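Open bins or boxes with lids for a small prep room?

Posted Tuesday, June 18, 2024

heswood_tech
I look after the prep room at Heswood. We've gone over to open-front bins along the back of the black worktop, and I'd like opinions before I order 8 more for July. The beaker and rod have one bin and the tripod and burner another, with the test tube rack at the end of the row.
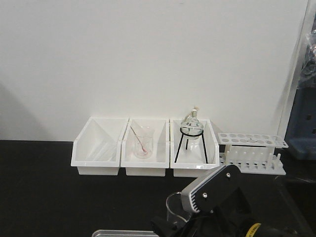 Photo: heswood_tech

The bins are from Plandico and cost almost nothing. My colleague would like lidded boxes.

koppel45
Lids every time. Open bins collect dust, and I wouldn't keep glass in one with the rod still standing in it. There's pink stuff in the bottom of that beaker.

heswood_tech
Fair point about the residue. I still don't want lids -- they end up in a pile by the sink.

Ellenari
I'm with the open bins. You can see what's missing. I'd move the spirit lamp off the tripod though, and keep it somewhere lower.

koppel45
Agree on the lamp. Is the worktop one piece?

heswood_tech
No, there's a join in the black surface and it has picked up scuffs and smudges.
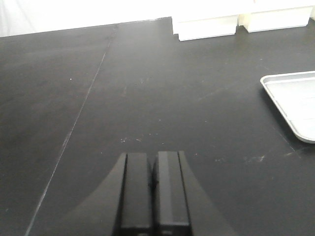
I wipe it down at the end of the day but the pale streaks still show when the lights are on. Has anyone tried sealing a join like that?

Ellenari
Clear silicone, thin bead. Ours has held up fine.

koppel45
Ours peeled within a term. I'd leave it alone.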